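Moving off a database without a weekend outage
20/02/2021

When Graça Rocha joined Quintela as its lead database administrator, the order system was running on a single relational server that had been patched, extended and worked around for years. She was asked to move it to Platent, a distributed store, and to keep the warehouses trading while she did it.

"The old box wasn't slow," she says. "Reads were fine. It was the nightly reporting job that hurt us. It took locks on the orders table and everything behind it queued up."

Her team started with the schema. There were 149 tables, and a good many had no owner. Weidong Du, who wrote most of the migration scripts, spent the first month matching tables to the code that used them.

"I'd grep for a table name and find one cron job from years back," he says. "Then you have to ask if anyone reads the output. Usually they didn't, but you still have to ask."

They settled on dual writes. Each order went to the old server and to Platent, and a checker compared the rows afterwards. Rocha says the first runs were bad - mostly time zones, and some rounding on freight charges.

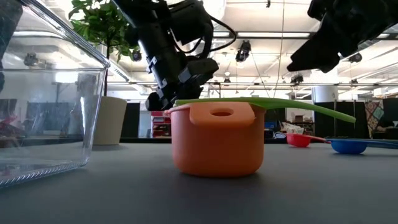 "We had decimals stored as floats in one service," she says. "The old database rounded them on the way in and Platent kept what it was given. So the totals differed by a cent and the checker flagged every one of them."

Fixing that took longer than the data copy. The cluster itself was small, 3 nodes at first, and Du tuned it on the same hardware they planned to use in production. He set a limit of 400 connections per node after the pool in the web tier kept opening more than it needed.

Reads were switched over in May, one warehouse at a time. The 99th percentile for an order lookup settled at 40 milliseconds, which Rocha describes as acceptable. She had hoped for better.

Would she do it the same way again? "The dual writes, yes. I'd start the checker earlier, before we'd written any of the copy scripts. And I'd move reporting first."

The old server is still powered on. Finance has two queries that haven't been rewritten, and Du has them on his list.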